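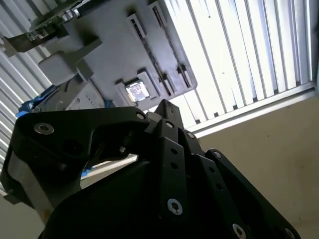 Vol. 12, No. 4, page 7

Old computers get a second life at the Nindby library

Apr 23, 2022

The spring repair drive at the Nindby Public Library wrapped up last weekend, and what a turnout it was! By the time the doors closed, 47 desktop computers had been cleaned up, fitted with working parts and packed for families in town who asked for one. Another 41 were past saving and went to the Wekier recycling yard, where the metal and wiring will be sorted.

The drive started small three years ago, with one folding table near the periodicals and a coffee can full of screws. This year it took over the whole community room and spilled into the hallway (sorry, story-time parents, and thank you for squeezing past). People carried in towers from basements, garages and one very dusty barn out on Ondlow Road. Some came with the original manuals still in the plastic!

The most common fix by far was memory. A lot of machines that families had given up on as "too slow" only wanted more of it, and a pair of modules pulled from a dead computer can often go right into a live one if the types match.

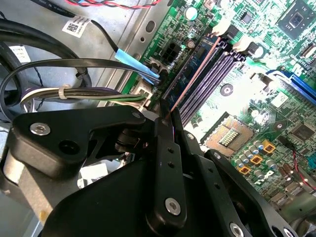
Matching them takes patience, though, and the sorting bench was the busiest spot in the room all afternoon. Older modules and newer ones have their notches in different places, so they won't go into each other's slots, and a few first-timers were delighted to work that out for themselves. By midafternoon they were teaching the people who came in after them.

Donations at the door came to $540, which will buy power cords, keyboards and a fresh supply of hard drives. Old drives are never passed along. Each one is taken out and set aside for shredding, so if you've been holding on to a computer and worrying about your tax records, please bring it next time.

Families on the list will hear from the front desk when their computer is ready for pickup. Every one comes with a keyboard, a mouse and a printed guide to getting online, now in four languages thanks to the Mfinanga Reading Room, our neighbors across the square. The guide is good enough that we've had requests for it from people who didn't need a computer at all! The Reading Room printed 300 copies, and there's a stack by the checkout counter if you'd like one.

The next drive is planned for August, in time for the new school year. Desktops, laptops, monitors and cables are all welcome. Printers are not, and that includes the ones that "just need ink." Sign-up sheets for the repair tables are at the front desk, and beginners get a seat next to somebody who has done it before.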